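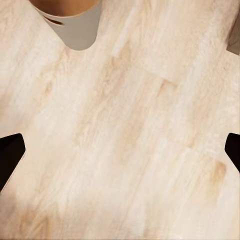

Gwenaël Guillot has been selling secondhand furniture in Sosthorpe long enough to distrust the word "solid." I came to ask about the repair pledge that Grosunix announced in January, which promises spare parts for everything it sells. Guillot had read it twice and was not impressed.

"It says parts will be available," Guillot told me. "It doesn't say at what price, or for how long. A leg for one of their chairs is 43 dollars. The chair sells for less than that by the time it gets to me."

I pointed out that a large company offering any parts at all might be a start. That got a shrug. "Sure. In 2000 they offered parts too. Then they changed the bolts."

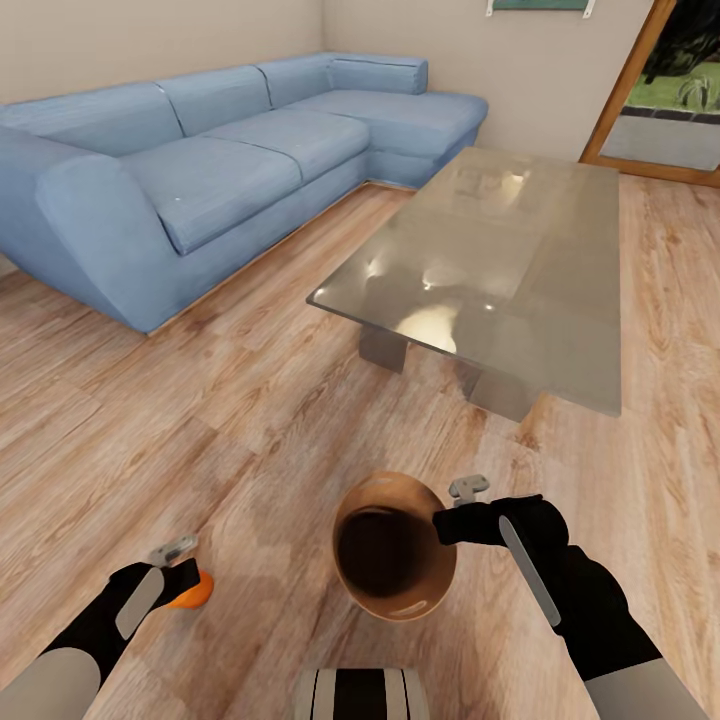 Sofas are where the argument gets expensive. Most of the ones people call Guillot about are structurally fine, and the trouble is the cover or the foam. Take a big pale blue sectional, the kind with a chaise on one end and a row of cushions along the back. "People fall for the color, and I don't blame them. But ask the store if you can buy one seat cover. Just one. I asked three stores and got four answers."

Binunis, the smaller brand, does sell single covers. Guillot gives it some credit, then takes most of it back: the fabric comes from a new batch each year, and a new cover beside an old one rarely matches. "So you buy the whole set. Is that repair? I'd call it shopping."

I wondered whether a dealer in used goods isn't bound to say this – cheap new furniture is the competition, after all. Guillot didn't argue. "Of course I have an interest. So do they. Check the screws yourself."

What would a pledge worth signing look like? A price list, for one thing, printed and dated. Guillot also wants the same fittings kept for ten years, and doubts that any company will agree to it.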